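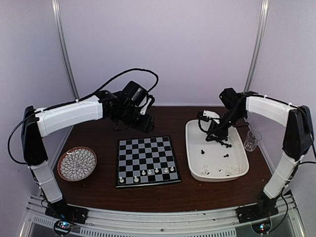
Fig. 4.1 White pieces on the board; other pieces, black and white, in the tray at the right.

Chapter 4
Setting Up and Putting Away

In the first three chapters we learned how each piece moves. Now we go back one step and speak about the board itself. Many beginners at the Skiltitley club know the moves very well, but they place the board turned the wrong way, and then the whole game must be started again.

A chess set has two colors of pieces, and each side receives its own two rows. Pawns stand in the second row, in front of the other pieces. Before you place anything, look at the corner near your right hand. It must be a light square. If it is dark, turn the board a quarter.

Keep a tray next to the board, as in Fig. 4.1. Pieces which are not in use stay inside it, and they may lie on their side. Other objects, such as a plate or a cup, can stay on the table if they do not touch the board.

In this chapter you will learn:
how to name the squares
how to place both colors in the right order
how to write down a position, with the Jemine sheet on page 41
how to put the set away complete

Words to know: rank, file, corner square, captured piece.

Warm-up. Take only the white pawns and put them in their row. Then close the book and place the other white pieces from memory.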